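4.2 Song recall in the Prorkthorpe classes

Children in six primary classes learned a set of short call-and-response songs with a visiting musician, who taught by ear and used no printed words. Each class met him weekly until December. Recall was tested by asking pupils to sing back the second line of each song after hearing the first. Of 3293 responses, 125 were left out owing to noise on the recording. Songs with a repeated closing phrase were recalled more fully than those without - a pattern also reported by Kapoor for older pupils. 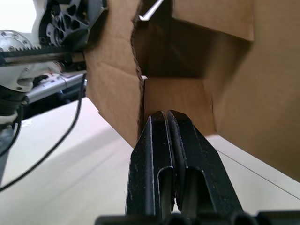 Xiomara Kowalczyk
Lecturer in Music Education, Fonden

Figure 6. Open corrugated cardboard box.

Pitch accuracy was scored separately by two listeners. Differences between classes were small and are not discussed further in this section.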